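Robô treinado só em simulação aprende a se achar em cozinha desconhecida

3 July 2024 – Redação

O laboratório Illeck divulgou hoje os resultados do Rakena, método de treino para braços robóticos domésticos. A ideia: ensinar tudo em cozinhas geradas por computador, trocando os revestimentos a cada rodada. Pedra, azulejo, madeira, tinta lisa. Nada de casa real na fase de treino.

Foram 600 ambientes simulados, montados em 7 plantas básicas. O catálogo de texturas veio da Justwood, que fornece materiais digitais para arquitetura. Os móveis mudam pouco de um ambiente pro outro, as paredes mudam sempre – e é aí que os métodos anteriores do grupo tropeçavam. Bastava um rejunte mais escuro ou uma pedra com muito veio para o sistema errar a distância até a parede.

Com o Rakena, o controlador aprende a separar o que é geometria do que é desenho na superfície. Usa uma câmera só, presa ao punho, sem sensor de profundidade. Segundo o relatório, as colisões com paredes e quinas cairam pela metade na comparação com a versão anterior, sempre em simulação.

Falta o teste no mundo físico. Começa em Mendale, em dezembro, com 2 braços instalados em cozinhas de apartamentos alugados. O relatório admite que reflexo de luz em superfície polida segue um problema, e que objetos transparentes ficaram de fora desta etapa. Código e ambientes devem ser liberados depois do teste, ainda sem data.

Os cantos de parede são o caso mais díficil do conjunto, e ganharam uma bateria própria no relatório. O controlador precisa decidir onde termina um plano e começa o outro, muitas vezes com materiais bem diferentes de cada lado. Num dos ambientes, a garra preta fica de dedos abertos, sem nada entre eles, voltada para a quina onde o mármore marrom escuro encontra o azulejo branco – veios claros e irregulares de um lado, linhas de rejunte cinza em perspectiva do outro. Nos cantos em que as duas paredes têm o mesmo acabamento, o erro ainda é maior, e o grupo diz que vai mexer nisso primeiro.

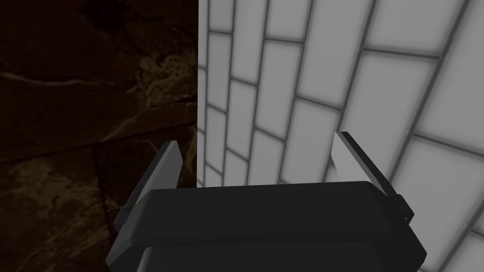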